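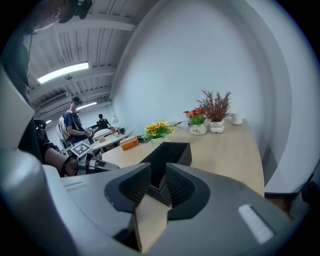
Figure 2. Workroom with the black open-topped box on the desk.

3.2 Table layout and clutter

The study treats the table as a shared surface on which decorative and disposable items compete for space. The main table is rectangular and made of light wood. Sunflowers, potted artificial flowers and a dried plant occupy its middle and far parts, and an orange box with a white label lies to the left of the sunflowers. A black box is placed near the seated person. Bags and wrapping were left on the surface, as in the earlier Winisetti layouts, and were scored as clutter. Small items on the round side table were scored separately.

A layout was entered in the Orex log when all pots stood upright and the near edge was free of bags. Of 65 layouts proposed, 29 met both conditions.

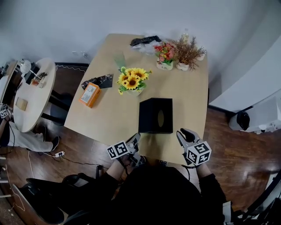 Saab objected that flowers and dried stems should not be scored with bags, as a household would keep the former and discard the latter. We retained a single clutter score for the main analysis and report a split score in the appendix. The split changed the rank of some 20 layouts, mostly those with wrapping close to a pot.

Box position was recorded relative to the near edge of the table, with the long side used as the reference for rectangular boxes. Height was ignored.

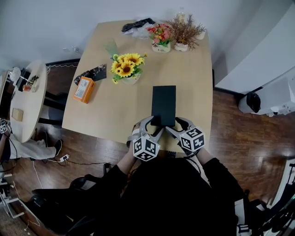
3.3 Scoring procedure

Each layout was scored twice using the Brikano sheet, and the mean was used.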